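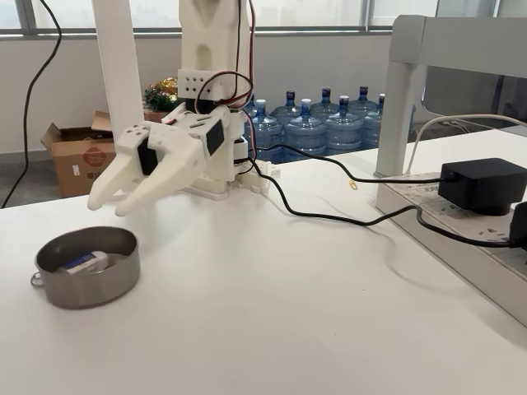

How many words do you need before you can have a real conversation in a new language?

Fewer than I figured. I had my first one in Romanian with 200 words, and it was a bad conversation, but two people were in it and both of us got what we came for.

What I came for was cheese pastries. There's a bakery in Virthorpe called Avram, on the corner past the post office, and the woman who runs the counter in the mornings is Roxana Vasiliu. I'd been buying the same thing from her in English for years. My husband's family is Romanian on his mother's side and I'd always nodded along at dinners, smiling at the wrong moments, so last winter I finally sat down and started learning (his mother is 82 and has been waiting very patiently).

I started with Viker, which is a flashcard app, and I liked it for a while. It gives you a little chime when you hit a streak. After a few weeks I knew the words for turtle, ladder and mayor, and I couldn't ask anyone what time it was. So I got a paper notebook and made my own list. Only things I say out loud in a normal day. I want. Do you have. It's raining again. Where did I put my keys. That last one got a lot of use.

Then I took the list to Avram and used it on Roxana at 7 in the morning with a line behind me, which I do not recommend! She answered at full speed and I caught "cheese" and "tomorrow." She said it again slower, and I got the rest: the cheese ones were sold out but there'd be more the next day. I was so happy I forgot to buy anything else.
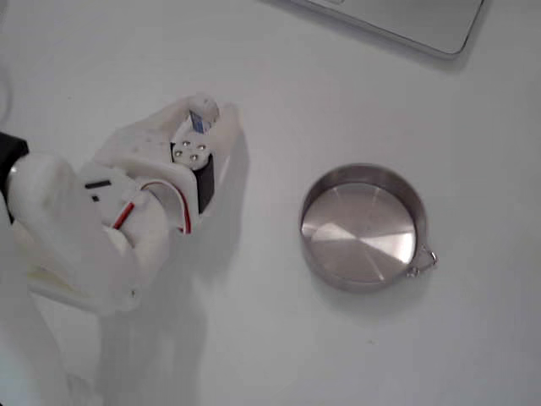 White plastic over a pale tabletop.

Since then I've gotten up to 1,000 words, more or less solid, and the funny part is that the jump from 200 to 1,000 didn't feel nearly as big as the first bit. You mostly get better at nouns. I can now talk about soup in detail. What I still can't do is follow two people who are talking to each other and not to me, which is pretty much every family dinner. They overlap, they leave off the ends of words, and somebody's always telling a story I needed to know the first half of.

My teacher for the grammar side is Sorin Surdu, who does lessons over the phone. No video, just voices, and I hated that for the first month. You can't read anyone's face. But my ear got a lot better and I quit leaning on hand gestures - I used to mime half my sentences. He makes me retell whatever I did that day in the past tense, and if I mess up an ending he goes quiet until I find it. Those are long silences.

A few things I'd do differently. I'd learn the question words first, all of them, in one evening. I'd learn "can you say that again" before "hello." And I'd skip the colors for a good while, because I have needed the word for purple exactly once, and she could see which scarf I meant.

We're going over for dinner again in April and my mother-in-law has told everyone to speak only Romanian to me. I've been practicing a story about the car and the parking ticket. Sorin says I still have the verb for "tow" wrong.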